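Osis cell, right gripper drops out on the lift

tully_k
Two dropouts since Wednesday. The job is moving the spoon between the bowl and the square holder.
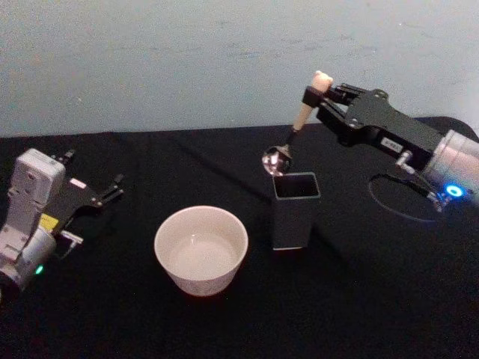
Right arm faults with code 167 and the jaws go slack. Left side never does it.

Jatham
Grip force too low. Raise it.

tully_k
Already at 3000. Same fault. 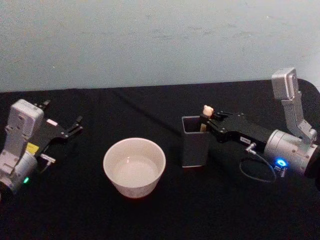

Right gripper at the holder, left one open

fenaneck2
Disagree with Jatham. Look at the cable loop under the right gripper in tully_k's two shots. I'd reseat that connector first.

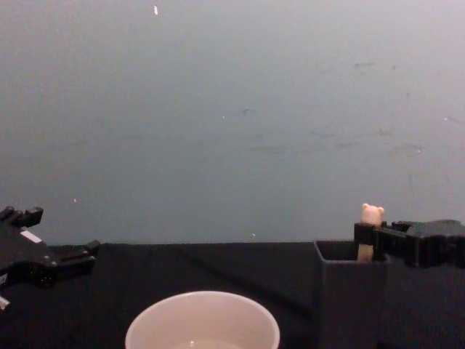
And keep your hands out until power is off. Slack jaws can close again on reset.

Jatham
Fair. Cable first, then force.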